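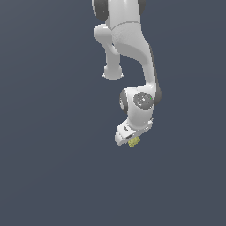 Render: Tralletell simulation library / Grethe Nørgaard

Teaching by demonstration is a way of giving a robot a new skill by showing it the movement. A person takes the arm through the job, the computer records what every joint does, and a learning program then works out how to repeat it. No one has to write out the motion line by line, and that is what makes the field such fun to follow!

There are two main methods. In hand guiding, the teacher takes hold of the arm itself and moves it while the motors go slack enough to follow. In remote control, also called teleoperation, the teacher works at a distance with a handheld controller, a headset or a smaller copy of the arm. Hand guiding feels natural within minutes. Remote control takes more practice, but it keeps the teacher's hands out of the view of the cameras, and it works just as well with a simulated arm as with a real one.

Simulation has become a favourite place to start. Soft or lumpy objects make especially good lessons, as a small change in the angle of approach can decide whether a grip holds. 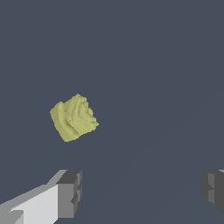

Open gripper fingers and a ridged yellow-green object, simulated close view.

How many demonstrations are needed depends on the task. The Stastex collection, a well-liked teaching set, holds 800 recordings of simple pick-up tasks, each lasting roughly 90 seconds. Zandent, a later program, learns from far fewer by making small changes to each one and replaying it. Variety matters a great deal: a robot shown only one starting position tends to get lost when anything moves.

Teachers differ too, and wonderfully so. Some go straight for the object, others pause and correct themselves on the way, and those little corrections are often the most useful part of a recording, showing the robot how to recover from a near miss.
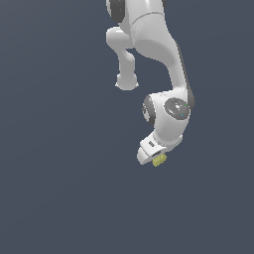 Halfdan Þrastardóttir has argued that clumsy demonstrations should be kept as well, writing that "a robot that has only seen perfect work has no idea what to do after a slip". The Hollis method follows the same thinking and gives each recording a score for smoothness, so that rougher ones still count, but for less.

See also: hand guiding, teleoperation, robot simulation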